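Search this blog Search

The Audit That Ate Itself

September 1, 2019

So the Pekport shipyard contract has been audited again. I read the whole summary over two cups of coffee, which I consider a form of national service, and I can report that the money went somewhere. The auditors are firm on this point.

The original price was $900 million. After the "realignment of baseline assumptions" it became $1081 million, and the word "overrun" does not appear once in 40 pages. I searched. I got one hit for "overtime" and one for "overcast," in a paragraph on why the dock was late.
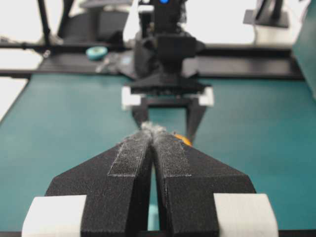 How the trick works

You start with a number Congress can swallow. You sign. Then you find out that ships need engines, and the engines live in a different budget line. By the time anybody adds the two lines together, the man who wrote the first one is on the board at Cirnuvow, the subcontractor, explaining to investors that demand is strong.

I don't think there's a secret room where this gets decided. I used to, and I was happier then, because a room has a door and you can stand outside it with a sign. What we have is a few hundred people who all went to the same lunches and would find it rude to bring up the bill.

And please don't tell me it's the other party's fault. Pekport has survived both of them. The ribbon has been cut twice, by people who call each other traitors on TV, and as far as I can tell they used the same scissors.

My congressman's office sent me a form letter thanking me for my interest in veterans. I had written about a dock.

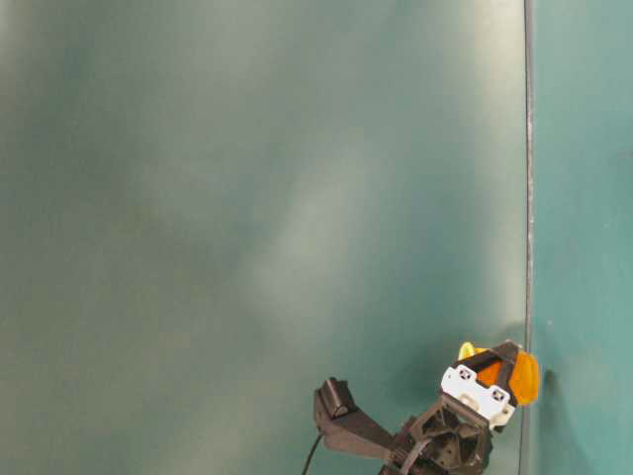
Miklós Kun wrote in to say I'm being too generous. By his reading, the engines were in the first draft of the contract and got taken out so the total would come in under $1000 million, where a second review kicks in. He wants to know why the summary never mentions the draft. So do I, Miklós. I've asked for it. I expect to hear back in November, or from my heirs.

14 comments | Share | Email this

Recent posts
Skirneck Gets a Bypass, Loses a Hospital
Clodagh Mac an tSaoi Is Right About the Lobbyists
The Ó Dubhghaill Hearing, Which I Watched So You Could Sleep
Who Paid for the Second Ribbon?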